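Skendent Forums > Arm Setup and Repair > Simulated Cells

Topic: Wrist view and overhead view don't agree in the bathroom cell

mortise_and_pin
Posted 26 June 2021

I look after one simulated cell for our group. It's a Franka arm next to a toilet, and the task is picking small things off the tank top. It ran fine until March, when I moved to the Metevberg room pack. Now the pick point that the wrist view gives me and the one from the outside view don't match. The gap is 5 mm at the near end of the tank and gets worse toward the back.

What I have done so far:

Reloaded the arm file. No change.
Reset the wrist camera offset to the old value. No change.
Ran 60 resets with the arm in the home pose and logged the fingertip positions. They repeat to the last digit.

So the arm is going where it's told. I think the camera mount is wrong but I can't find where.

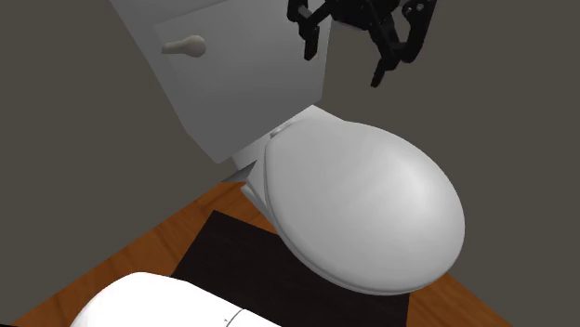 The old room pack used the same toilet model at a different scale, and I rescaled the new one by hand to match. The Drondari loader is set to keep parent scale. I don't remember if that was on before.

benchdog44

Keep parent scale is your problem. Turn it off and reload. If the wrist camera is parented to anything with a scale other than 1, its offset gets multiplied too.

mortise_and_pin

Tried it just now. The toilet jumps to its original size, but the gap at the back is still there. It is smaller at the near end. I haven't measured it properly.

quiet_flange

I don't agree that it's scale. A scale error on the mount would give you the same miss everywhere on the tank. Yours grows with distance, so I would look at rotation first. Half a degree at the wrist is plenty to do that. Can you post the outside view with the arm raised? I want to see how the base sits.

mortise_and_pin

Same cell, same load.

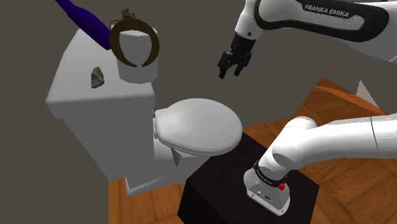
The base has its own pose entry in the cell file, separate from the stand, and I never touched it when I changed rooms. The stand came over with the room pack. With the arm up and the fingers open over the lid side, I can compare the base plate against the top of the black stand, and to my eye it sits flat. The clutter is placed by the loader each time, so the little rock on the tank is the one I use for checking. It stands by itself and has a pointed top that is easy to click on in both views.

quiet_flange

Flat to the eye isn't worth much. Print the base pose and the stand pose and compare them.

Also, I wouldn't use a rock for checking. A pointed mesh gives you a different pixel from every angle. Put a plain cube down, 40 lines of script at most, and use the corners.

benchdog44

The rock is fine for a rough check. He's chasing a gap he can see, you don't need a cube for that.

quiet_flange

You need a cube if you want to know when it's fixed.

old_valentini_user

We had the same thing on a Valentini rig last year, also simulated. It was the near clip and the field of view. The new room pack ships with its own camera defaults, and the loader lets them win over the ones in your cell file. Arm was perfect, base was perfect, the lens was wrong. Open the log after a load and look for a line that says camera defaults merged. In ours it was line 261, yours will be somewhere else.

Can you post what the wrist camera gives you when it is in close?

mortise_and_pin

This is from the wrist, after a reload with parent scale off.

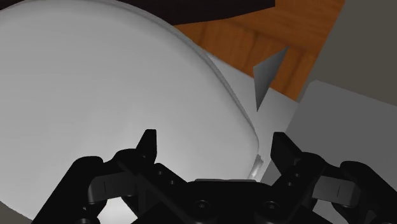
And yes, the merged line is in my log. The field of view in the cell file is the old one, but the value printed after the load is wider. My pick code reads the cell file, so it has been working from the wrong number since March. That is 4,000 episodes I'll have to go back through.

benchdog44

Do you need to throw them out? If you logged joint positions, those are still good. Only the pick points from the wrist are off.

mortise_and_pin

Joint positions are logged, yes. I can work out the pick points again from the stored frames with the right field of view. Slow but doable.

quiet_flange

Print the base pose anyway. A wider lens explains the gap growing toward the back, but you also said the near end changed when you switched off parent scale. That is a second fault and the lens fix won't cover it.

mortise_and_pin

Printed. Base and stand agree in rotation. In height the base is 2 mm above the stand top, so the stand got rescaled along with the room. I've unparented the stand from the room and set it by hand.

old_valentini_user

Lock the camera block in the cell file while you're in there. There's an override flag under the loader settings, off by default. Otherwise the next room pack will do it to you again.

mortise_and_pin

Flag is on. Rerunning the 60 resets tonight, with a cube this time. I'll post the numbers when I have them.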